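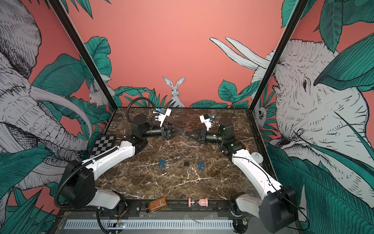
## El mural: animales dibujados a línea sobre un fondo rosa

Un mural es una imagen grande que cubre una pared. Puede pintarse directamente sobre ella o imprimirse en un material que después se pega. El del rincón tiene un fondo rosa salmón, animales en blanco y negro y hojas tropicales de color verde azulado.

### Dibujar con líneas

Los elefantes están hechos con líneas. En este tipo de dibujo, la línea marca el contorno y también los detalles: las arrugas de la frente, el ojo, la curva de la trompa. Varias líneas juntas indican una arruga o una sombra. Una línea sola indica un borde.

### Delante y detrás

Una pared es plana. Para que parezca profunda se usa la **superposición**: una figura tapa parte de otra. Las hojas cubren un trozo de la cabeza del elefante de la izquierda, y por eso lo vemos detrás de ellas. El conejo blanco de orejas altas asoma tras otro grupo de hojas, con el mismo efecto.

### El tamaño

En el mural, un elefante ocupa casi todo un panel y un roedor cabe entre las hojas. El dibujante elige la escala de cada figura - no está obligado a copiar la real. Un conejo auténtico pesa unos 2 kilos; un elefante, miles.

### Los colmillos

Los colmillos del elefante son dientes incisivos muy largos. Crecen durante toda la vida del animal. Le sirven para cavar, mover ramas y arrancar corteza.

### El tablero de mármol

La mesa es de mármol marrón oscuro con vetas blancas. El mármol se forma cuando la roca caliza soporta mucho calor y mucha presión bajo tierra. Las vetas son minerales distintos del resto - a menudo, calcita que rellenó grietas.

### Para hacer en casa

1. Pinta una hoja de papel de rosa y déjala secar 60 minutos.
2. Dibuja un animal en papel blanco, solo con rotulador negro, y recórtalo.
3. Recorta 9 hojas de papel verde.
4. Pega primero el animal y luego las hojas, tapando una parte del cuerpo.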